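Does Paint Color Sell a House? Speaker notes
Drosport Homeowners' Evening, 2023-11-12

Opening (title slide)

Thank people for coming. Say up front that I don't sell paint and I don't sell houses. I've bought two and sold one, and I read the small print under surveys because it annoys me when it's missing.

Ask for hands: who has been told to paint before selling? Who was told a particular color? Keep hands up if you were told why. Wait for the laugh if there is one, then move on.

Slide: "Homes with a blue front door sell for $3,266 more"

Read it out slowly. This came from the spring brochure that Itstead mailed to half the town in March. I would like to know where the last six dollars came from. Any number that exact about something as messy as a house sale should make you want to see the working.

The brochure credits a study by Gokatach. I wrote and asked for it and got a two-page summary. It doesn't give the number of houses or say what towns they were in. What it does say is that sale prices were compared with "expected value," and expected value was worked out by the same people who were looking for the color effect.

Pause here. Let someone ask if they want to.

Slide: Who paints a front door?

Main point of the first half, so don't rush. People who repaint the door before listing have usually also fixed the gutter, washed the windows and cut back the hedge. They may have more money. They may have a better agent. The door is the bit that shows up in the listing picture, so the door gets the credit.

To test it properly you'd need pairs of very similar houses, and you'd have to choose the door color by coin toss. I haven't found a seller willing to do that and I wouldn't do it either.

If someone brings up the white-walls advice, same answer. White might help. Fresh paint of any sort might help. Those are separate claims and the brochure mixes them up.

Slide: Kitchens

The kitchen claims are worse. I collected 13 pieces of advice on kitchen color from agents' handouts, paint cards and home magazines. Then I put them side by side. 4 of them say strong color puts buyers off. 3 say strong color "creates an emotional connection." The rest say neutral with a pop of something, and you can't really be wrong saying that.

Pink is a good case. Depending on the handout it is warm, dated, playful, or a thing to get rid of before the first viewing. Put the next two up together and give the room a moment. Ask who would take money off the price for it, and how much. Write the answers on the flip chart. I expect them to be all over the place.

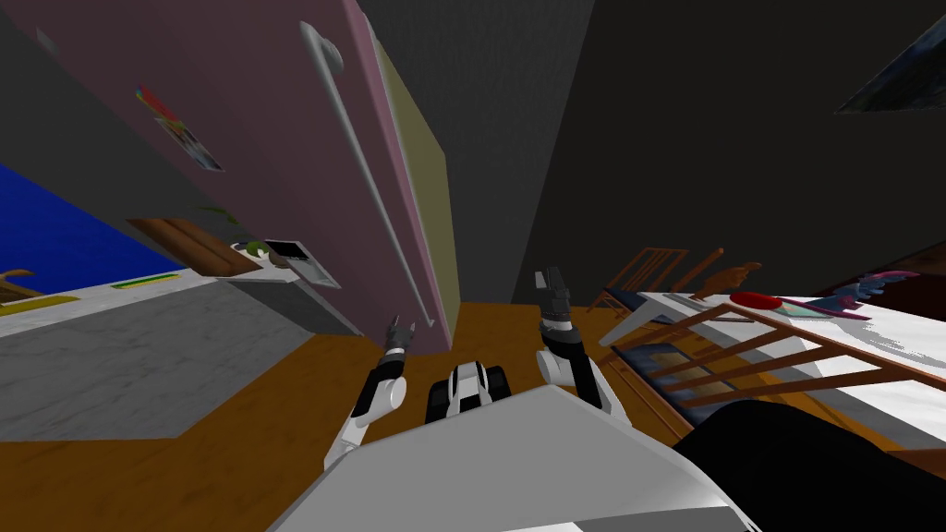
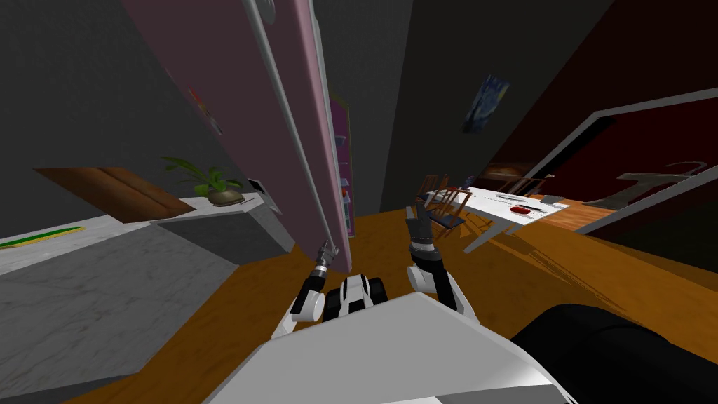 Computer-rendered kitchen: pink with gray marble counters.

Leave the answers up. If they're spread wide, that is the point made. If they all agree I'll have to think on my feet -- but a room agreeing about price still isn't a sale.

Slide: What people say and what they pay

Most of these surveys show somebody a kitchen on a screen and ask what they'd offer. It costs them nothing to answer. When it's their own mortgage they care about the roof, the school, the drive to work and whether the basement smells. I've never met a buyer who walked away from a house they could afford, on a street they wanted, over something a roller could fix in a weekend. I'm sure there is one. I'd like to see them counted.

Slide: The Lapointe color card

Hold up the real card, pass it along the rows, ask for it back.

Lapointe prints "market-tested" next to five of its shades. I called the number on the back. The woman who answered was very pleasant and said it meant the colors had sold well. So people bought the paint. That tells you about paint.

Slide: What I would do

Clean first. Fix what is broken. If a wall is scuffed, paint it, in a color you can stand to look at in case the house takes a while to go. Ask your agent what they're basing the advice on. Some will have a decent answer from local sales, and you should listen to those.

I can't tell you color makes no difference. I don't have the evidence for that either, and if anybody here has a proper study please send it to me.

Questions

Likely ones: staging (same problem, bigger bill), black window frames (no idea), renting out instead of selling (outside this talk). If the Itstead people are in the room, be polite and ask them for the full study again.

Collect the color card before packing up.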